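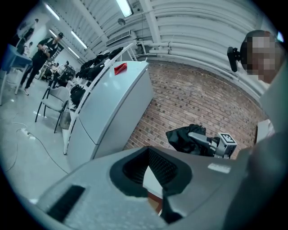

Photo: Henrik Reinholz

Painting brick and boxing in pipes in a workroom - is it worth it?

Posted by Wulden, 13th September

We have taken on a ground floor unit in Plarkalville to use as a workroom. It has a red-brown brick wall and a white painted ceiling with long ribs in it. White pipes and conduits run along the ceiling by the wall, there is an air conditioning unit mounted high up, and the lighting is fluorescent.

The room feels darker than I would like, mostly on the brick side. I have been quoted 1175 to paint the brick white and box in the pipes, or 809 for the paint alone. The lease says I can decorate but must not cover anything that needs servicing.

Should I paint the brick, or change the lights first? And is boxing in a bad idea? I would like to keep the cost under 1000 if possible.

Skinano
Don't box the pipes in until you know what each one does. If one of them is the drain from the air conditioning, somebody will need to get at it sooner or later, and the same goes for any junction boxes on the conduit. Your lease more or less answers that part for you. They are white against a white ceiling anyway, so you will stop noticing them.

On the brick, I would leave the paint until last. Once it is in the pores and the mortar you will not get it back without a lot of mess, and some landlords want bare brick returned as bare brick. "Decorate" may not cover it. Get that in writing.

Start with the lights. Wipe the tubes and any covers with the power off and everything cool. Old tubes lose a good deal of output before they fail, so ask an electrician about LED replacements. Some fittings need rewiring for them and some don't. If the brick side is still dull after that, add a row of fittings a metre or so out from the wall and aim them at it. We did this in a unit with four old fittings and never got round to painting.

Benavides
I painted mine white and it does make a big difference. Two coats of masonry paint, and a third where the mortar was rough. Brush it down well first and fix any damp or it will peel. It does show every mark though, we lean things against the wall and I touch it up every January.

Wulden
Thanks both. I have asked the landlord about the brick and will get a price for the lights. Leaving the pipes as they are.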